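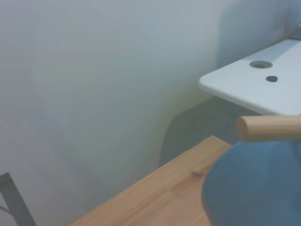 Pasacables (mobiliario)

El pasacables es una pieza de remate que se coloca en una perforación practicada en un tablero, una encimera o un panel, con el fin de permitir el paso de conductores eléctricos o de datos y proteger tanto el canto del material como la cubierta de los cables. El término se aplica por extensión a la propia perforación, aun cuando carezca de remate. Se emplea sobre todo en mesas de oficina, puestos de estudio, mostradores y muebles para equipos audiovisuales.

Denominación

En español conviven las voces «pasacables», «tapa pasacables» y «boquilla pasacables». Esta última se reserva con frecuencia a las piezas elásticas que se montan en chapa metálica, propias de cuadros eléctricos y carrocerías. En el comercio de herrajes se usa también el anglicismo «grommet», cuyo sentido más antiguo pertenece al vocabulario náutico y designa un anillo de cabo.

Antecedentes

La necesidad de conducir cables a través de una superficie de trabajo se hizo sentir con la generalización del teléfono de sobremesa y de la lámpara eléctrica. Durante décadas la solución corriente consistió en dejar caer el cable por el borde posterior del mueble. La llegada del ordenador personal a las oficinas multiplicó las conexiones de cada puesto y favoreció la incorporación de perforaciones de fábrica, acompañadas de bandejas y canaletas bajo el tablero.

Características

La forma más habitual es la circular, ya que puede obtenerse con una broca de corona o una fresa. Existen asimismo modelos rectangulares y ovalados, destinados a tableros compartidos. El conjunto suele constar de un cuerpo cilíndrico con pestaña y de una tapa, giratoria o extraíble, provista de una escotadura. Los materiales más extendidos son el plástico, el aluminio, el zamak y el acero; en muebles de mayor precio se fabrican piezas de madera torneada.

En los tableros de partículas, el cuerpo cumple además una función de sellado parcial, pues el canto interior de la perforación queda expuesto a la humedad y tiende a hincharse. Cuando no se instala remate, se recomienda barnizar o cantear el hueco.

Colocación

La perforación se sitúa por lo general en la zona posterior del tablero, a distancia suficiente del borde para no debilitarlo y fuera de la vertical de patas y travesaños. El diámetro debe permitir el paso de la clavija más voluminosa, y no solamente el del cable. En el taller de Zollthorpe, dirigido por Narendra Saxena, se adoptó la práctica de perforar desde la cara vista hasta asomar la broca piloto y terminar el corte por la cara opuesta, procedimiento que reduce el astillado del revestimiento.

Alternativas

Entre los sistemas que sustituyen al pasacables figuran las tapas abatibles con tomas integradas, los rebajes continuos en el borde posterior y las columnas de conducción vertical. La diseñadora Adaeze Akande empleó el rebaje continuo en la serie Drustitz, compuesta por seis mesas de distinta longitud.

Véase también: canaleta, herraje, tablero de partículas.

Contacto | © Enciclopedia Estness del Mueble, mayo de 2022 | Volver arriba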